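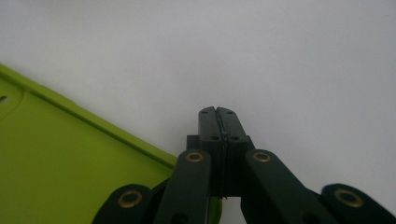
Hedby Screener Kit, 2nd edition

For independent producers, small distributors and festival programmers who need a feature to play the same way in the room as it did in the edit.

The Hedby Screener Kit is a playback and checking package for test screenings, cast and crew showings and festival previews. You load the picture once, run the check, and get a file and a disc master that match. It handles features, shorts programs and episodes split into acts or reels.

What it does

The main job is sync. Most screening copies are put together from separate act files, and a small error at one join can throw off the dialogue for everything after it. The kit reads each join, compares sound and picture against your reference file, and lists any place where they drift. A drift of 2 frames or more is marked in the report with its timecode. You can fix it in your own edit software or let the kit shift the audio for that act only.

It also checks for dropped frames, missing audio channels, wrong aspect ratio flags and subtitle files that run past the end of the picture. A full check of a 90-minute feature takes about 12 minutes on the supplied drive.

In the box

Portable playback unit with power supply
Solid state drive, preloaded with the Veltadine checking software
HDMI cable and balanced audio cable, 3 meters each
Pack of 11 blank write-once discs
Printed quick start sheet

A carrying case is sold separately. The unit fits the older Buchanan case as well as the current one, but the older case has no pocket for the drive.

Watermarks

Each screening copy can carry a visible or hidden watermark with the name of the person it was made for. Visible marks can be placed in any corner and set to appear all the way through or only at the start of each act. Hidden marks survive normal re-encoding. Please test them with your own material before you send copies out.

Audience cards

The software includes a page layout for audience response cards. You can change the questions, add your working title and print two cards to a sheet. Completed cards have to be typed in by hand. Scanning is not supported in this edition.

Requirements

The checking software runs on the playback unit and does not need a computer. To prepare files beforehand you will need a Mac or Windows machine with a free USB 3 port. Projectors without HDMI need an adapter, not supplied.

Changes from the first edition

Faster check on long files
Separate audio delay for each act
Disc menu can now be turned off so the picture starts at once
The fault that reset the volume after a pause was fixed in the February update

Rental

Kits can be rented by the week from our Palldale counter. Rental kits come with the case and a spare drive. Orders placed by 16th March ship with the current software already installed. Later orders may need one update on first start.

Warranty is 2 years on the playback unit and 1 year on the drive. Discs and cables are not covered.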